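How Does a Robot Pick Up a Gear?

Picking up a gear is easy for you. Your fingers feel the metal and squeeze just hard enough. A robot has to be given fingers first, and then it has to learn what to do with them.

Camer is a kit that schools and clubs can buy for this. It comes with a small robot arm, a gripper and a box of metal parts. A gripper is the robot's hand. The one in the kit has two fingers that close on a part from both sides. A small camera sits near the gripper, so the robot can look at the part it is reaching for.

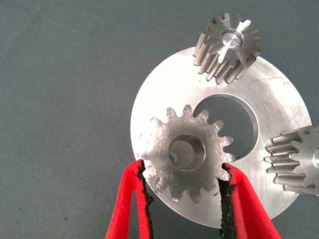

Gears are wheels with teeth. When the teeth of one gear fit between the teeth of another, turning the first makes the second turn too. Gears are hard for a robot to hold. The edge is bumpy, and a finger can land on top of a tooth or slide into the gap between two teeth.

Friederike Diekmann teaches with the kit. "Children want to make the arm go fast," she says. "I ask them to go slowly and watch the fingers."

What does it cost? The kit is $2000, and a box of extra parts is $400. That is a lot of money, so most kits are shared by a whole school. One arm works well for a group of 3 children. More than that and there is a lot of waiting.

Words to know
Gripper: the part of a robot that holds things
Bore: the round hole in the middle of a gear

August 2019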